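The Water at Skorkis

My aunt believed in the spring at Skorkis the way other people believe in the weather report. She had driven up there every July for years, and when her knees got too bad to manage the clutch, she asked me to take her. I said yes before I knew it was a six-hour trip.

"It cured Prendergast's liver," she said, somewhere past the second gas station.

"Prendergast is dead."

"His liver was fine, though."

I had read up on the place. The whole legend rested on a pamphlet printed by the hotel, and the hotel sold the water. According to the pamphlet, a shepherd drank there and lived to be very old. It didn't say how old he was when he drank it. The town had 900 people in it and 2 pharmacies, and I pointed this out as we drove past the second one.

"For the tourists," my aunt said.

The woman who ran the guesthouse was named Afaf Chidiac. She had a flat, tired way of talking that I liked right away. She gave us a room facing the parking lot and told us breakfast ended at nine. When my aunt asked her if she drank from the spring herself, she said she had a well.

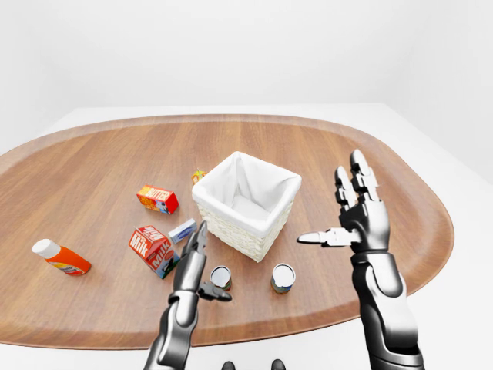 I asked her about the money over coffee, once my aunt had gone up to bed. People left cash for the spring, she said, and every house in town that took guests collected it. Nobody was asked for anything. You put down what you felt the water was worth to you, before you drank it, and I told her that seemed like the wrong order. She shrugged. Hers went in a square woven basket with a white cloth liner, set out on a big oval wooden tray like something you would serve a roast on. I leaned over far enough to check. The bottom was pale and bare. I asked what a good summer brought in, and she said 2000, maybe, and that it went to the road. I had just driven that road. I didn't say so.

In the morning we walked up. It took an hour, with my aunt holding my arm and stopping to tell me about people I had never met. The spring was a pipe coming out of a rock. Above it was a brass plate with the name Joltelach on it, who was either the shepherd or the plumber. A man ahead of us filled four jugs and crossed himself with the cap still in his hand.

My aunt drank two cups. Then she handed me the cup and waited.

"It tastes like pennies," I said.

"You've never tasted pennies."

"I've tasted this."

She sat down on the wall and rubbed her left knee, then her right. I watched her face for some sign and was annoyed at myself for watching. A bus pulled in below us and let people out, most of them old, a few with canes, all of them looking up.

"Well?" I said.

"Well what?"

"Your knees."

"Oh, they're terrible," she said. "They're always terrible. It's for the heart, this one. The one for knees is in Dorkix."

I asked how far Dorkix was. She said it was practically on the way home, and I went down to get the map out of the car.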